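In defence of fake flowers

Blue hydrangeas, artificial, a few loose leaves on a white table. I'll come straight out with it: I like them. I've liked them for years and I'm tired of being made to feel I should whisper it.

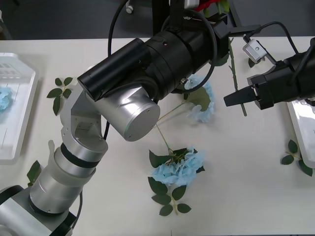
The snobbery is what gets me. Say "artificial" in a room of people who garden and watch the faces. Same people will happily have a printed cushion with roses on it, a tea towel with lavender, wallpaper crawling with ferns. All fake. But a fabric flower in a jug, oh no, dreadful, dentist's waiting room.

Fair enough, some are dreadful. The shiny ones. Anything with glued-on dew. A rose in a colour roses don't come in. I bought a bunch of 20 tulips once, from the Drondia sale bin, and they looked like plastic spoons. Gone to the charity shop inside a week, and I felt bad for the charity shop.

Hydrangeas are different, and I've a theory. The real ones look slightly made up to begin with. Big round head, lots of small petals all crowded together, that odd washed-out blue. Your eye doesn't go looking for the trick. A fake lily has to get one big petal right and it never does. A hydrangea can hide a lot of sins in the crowd.

And cost. Real cut hydrangeas sulk. Mine drooped by teatime more often than not, stems bashed, cut again, up to the neck in water, the lot. The last fake ones I bought were £13 from Stutilent and that was 5 years ago. They've sat through two house moves and a cat.

What people get wrong is the arranging. They take them out of the bag and plonk them in a vase, stems dead straight, leaves all flat from the packet. Lay everything out on a table first! Heads, stems, any spare sprigs that have come off. Look at what you've got. Bend the stems a bit, and not all the same way. Spread the leaves. Use fewer than you think. One head in a small jug beats a whole bush of them, and the loose sprigs can go in low down to hide the join where stem meets leaf, becuase that join is always what gives it away.

Then dust them. Please. Dusty flowers are what gave the whole business its bad name. Hairdryer on cool, a soft paintbrush for the middles, 5 minutes.

I know the argument about plastic, and I take it. Don't buy new ones every season then. Buy one decent bunch, keep it, lend it to your sister for a christening, put it away in September when you want something browner. Cut flowers get flown about and chucked in a week, so noone is spotless here.

Real ones in the garden, I'm all for that too. I just haven't got a garden. I've got a north-facing windowsill and a jug.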